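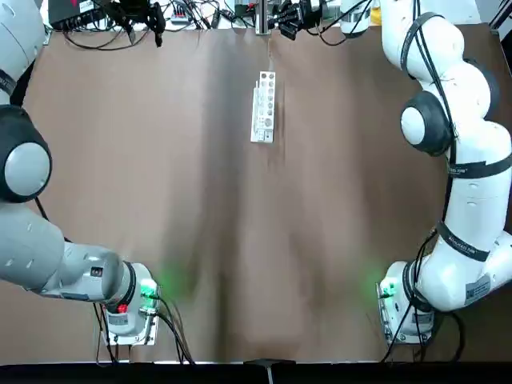
Clomel 34 Hardwax Oil: Six Months on a Work Table

Surface and preparation

The test piece was a solid beech tabletop, 27 mm thick, previously finished with a water-based varnish that had worn through along the front edge. The old finish was removed with a random orbital sander at 80 grit, then 120, then 150. Clomel's data sheet advises against going finer than 150 on beech, and a scrap sanded to 240 did take noticeably less oil and came out patchy. Dust was vacuumed off and the top wiped with a dry microfiber cloth. No grain raising was done.

Application

Clomel 34 is a single-component product with a consistency close to warm syrup. The can needs a full two minutes of stirring; the matting agent settles into a firm layer at the bottom, and a can that is only shaken will give a glossier first coat than second. I applied it with a white nylon pad, working in strips along the grain, and removed the excess after 15 minutes with cotton rags. Open time is adequate for a top of this size. On anything longer than a door I would want a second person wiping.

The second coat went on after 12 hours and needed about a third of the oil. Rags were laid flat outdoors to dry, as the label requires for any oil that can self-heat.

Cure

The sheet gives seven days to full cure at 68°F. At day four the surface still picked up a faint print from a warm mug. At day nine it did not. Odor was moderate for two days and gone by the end of the first week.

Comparison

Ovance Satin and Grønli Bordolje were applied to offcuts of the same board, two coats each. Spot tests used water, black coffee, red wine and isopropyl alcohol, each left for one hour under a glass cover.

Water: no mark on any of the three.
Coffee: faint ring on Grønli, none on the others.
Red wine: light stain on Grønli and Clomel, none on Ovance.
Alcohol: dull spot on all three, worst on Ovance.

Ovance resists stains better, but its film is harder to repair. A scuffed area on the Clomel sample was sanded locally at 150 and re-oiled, and the patch blended in after a day. The same repair on Ovance left a visible border.

Wear

After six months of daily use the front edge has lost some sheen — nothing has gone through to bare wood. Metal objects dragged across the top leave gray lines that come off with a damp pad.

Supply

Drarkatstead stocks the 1000 ml can under order code 2746. The lid is poor. It deformed on first opening and the remaining oil skinned over within a month, so decant leftovers into a smaller jar.

Recommended for tables that will be repaired in place. For a bar top, use the Ovance.

Reviewed by Cathal Foley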